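Back at Hurkard, with a seat this time

Saturday, October 24, 2020

I went to my first rugby match in seven months last night. Hurkard played Plorero at the old ground, under lights, with a capped gate of 317. I have been to youth games with more people at them, but I would not have traded it.

Tickets went on sale Monday at noon and I had mine by 12:04. You had to pick a numbered seat, which is new for a club where the usual plan is to lean on the rail near the 22 and move when the sun gets in your eyes. I got row C, close to halfway. Everyone was spaced out in pairs with taped seats between them. We kept our masks on and went in by one gate and out by another.

The match itself was not pretty. Hurkard have played only two games since the restart in September and they looked like it. The first lineout went over everyone's head. The second was straight to their number four. By the end of the first quarter we had given up six penalties, most of them for going off our feet at the ruck, and Plorero kicked two of them for 6-0.

What kept us in it was the scrum. Our front row has been together for three seasons and it shows. Just before the half we had a scrum five meters out, got the shove on, and the number eight picked up and went over by the left post. Conversion good, 7-6 at the break. You could hear every call from the bench, and also a few things from the bench that were not calls.

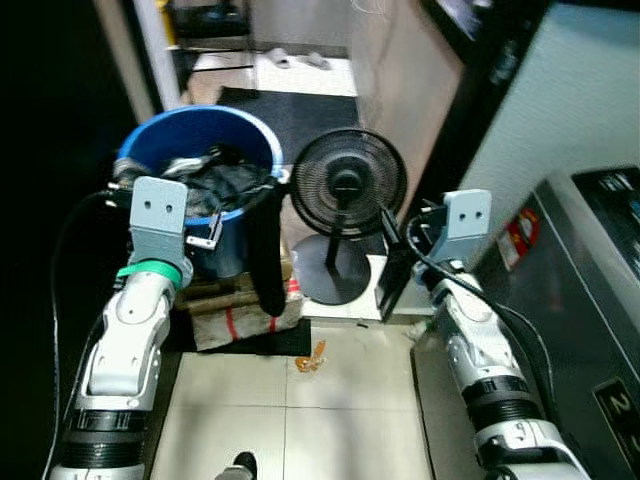 Two arms and a tiled floor.

The second half was better. Shireen Botha had been moved up from assistant to head coach over the summer, and the thing she seems to have changed most is how the backs line up. They stand deeper than they did last year. When the ball comes out clean they are moving onto it, and when it comes out slow they have time to kick. Last season they took a lot of passes standing still and got hit for it.

The try on 52 minutes came from that. Quick ball off the top of the lineout, one long pass, and the outside center was through before the drift defense had turned. He had the wing outside him and gave it at the right time. The kick from wide right missed, so 12-6.

Plorero came back hard. They had a driving maul that went fifteen meters and only stopped when somebody got a hand on the ball and ripped it out the side. The referee took a long look and let it go. I thought it was fine, but I am not neutral. They did score with eight minutes left, in the corner, and their kicker hit the post. 12-11.

The last eight minutes were mostly kicking. We got one more penalty, in front, and took the three points. Final score 15-11.

A few other notes:

The new lights are good. You can follow a high ball all the way down now, even on the far side where it used to vanish.

No bar and no grill. There was coffee from a cart, cash not accepted. I had two.

Parking was free and easy, but they have closed the lower lot. Use the one behind the school and walk.

The replacement hooker threw better than the starter. I would start him next week — the lineout cost us more than anything else last night.

Next up is Brurnuvstead away, and no visiting fans are allowed, so it will be the stream for me. Their stream last year was one fixed camera at halfway and froze whenever the ball got near the far corner. They beat us by 20 in that one and I missed two of the tries. If anybody has found a better way to watch, leave a comment. Kickoff is at two.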